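포트포트 생활 의류 정리 사업 중간보고
보고일: 2025년 6월 16일
받는 분: 비브함 지원사업 담당 에베레 에팀 님
작성: 즈창 위안

1. 5월에 한 일

지난 5월에는 양말에 집중했습니다. 처음 계획서에는 티셔츠와 수건을 먼저 다루겠다고 적었는데, 들어온 물량을 펼쳐 보니 양말이 압도적으로 많아서 순서를 바꿨습니다. 바꾸길 정말 잘했습니다! 모두 75켤레를 정리했고, 짝을 못 찾은 것은 9짝입니다. 남은 짝은 따로 봉투에 담아 두었고 6월 물량과 다시 맞춰 볼 생각입니다.

생각보다 재미있었던 부분은 겉감 상태를 보는 일입니다. 파란 양말은 뭉쳐 놓고 가까이서 보면 가장자리에 잔털이 일어나 있고 보풀도 조금 보이는데, 아래쪽에는 가로로 촘촘한 뜨개코가 그대로 살아 있습니다. 이 정도면 저희 기준으로 '보풀 약함'이고, 다시 신을 수 있는 쪽으로 분류합니다. 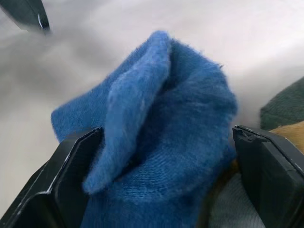

2. 작업대와 펴기 순서

작업대는 넓은 베이지색 탁자 하나로 통일했습니다. 바탕색이 연해서 진한 양말이 금방 눈에 들어옵니다. 순서는 이렇습니다. 뭉친 것을 풀고, 발목 쪽과 발끝을 잡아 가로로 길게 편 다음, 구멍과 늘어짐을 살피고 짝을 맞춥니다. 마르셀리노 프리에토 님이 제안한 '발목은 왼쪽' 규칙이 아주 잘 통해서, 길이 비교가 훨씬 수월해졌습니다.

탁자 안쪽 끝에는 연보라색 그릇과 알록달록한 작은 물건이 든 투명 통, 콜라병과 초록색 음료수병이 한 줄로 놓여 있습니다. 신발도 같은 탁자에 올라와 있는데, 6월에는 신발 자리를 따로 정하려고 합니다.

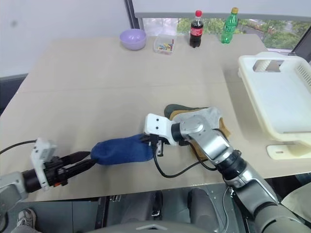

- 2 -

3. 아쉬운 점과 조정한 점

분류표가 너무 자세했습니다. 색, 길이, 두께, 보풀, 고무단까지 다 적다 보니 한 켤레에 시간이 꽤 걸렸고, 크레센시오 세구라 님과 의논해 두께 칸을 없앴습니다. 그 뒤로 한 번에 20켤레이던 작업량이 25켤레로 늘었습니다. 다들 신이 나서 쉬는 시간에도 짝을 찾고 있습니다(쉬셔도 된다고 말씀은 드렸습니다).

탁자는 가운데를 넓게 비우고 물건은 안쪽 끝과 오른쪽으로 밀어 두는 배치가 가장 편했습니다. 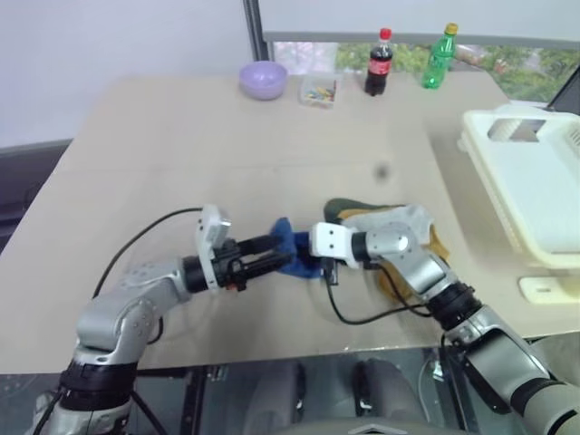

이 배치를 6월에도 그대로 쓰되, 수건처럼 큰 물건은 접는 방향부터 새로 정해야 합니다. 헤릿 마틀랄라 님이 수건 접기 안을 준비하고 있고, 초안은 다음 보고 때 함께 보내겠습니다.

4. 요청 사항

짝 잃은 양말을 담을 뚜껑 있는 상자가 필요합니다. 남은 소모품비 안에서 살 수 있으니 항목 변경만 승인해 주시면 됩니다.

관련 자료
- 포트포트 4월 보고: 물량 접수와 보관
- 양말 분류표 개정판
- 타바레스 공간 사용 안내
- 프리덴 수건 정리 계획(초안)

문의: 포트포트 사업 담당 즈창 위안 | © 2025 포트포트 | 맨 위로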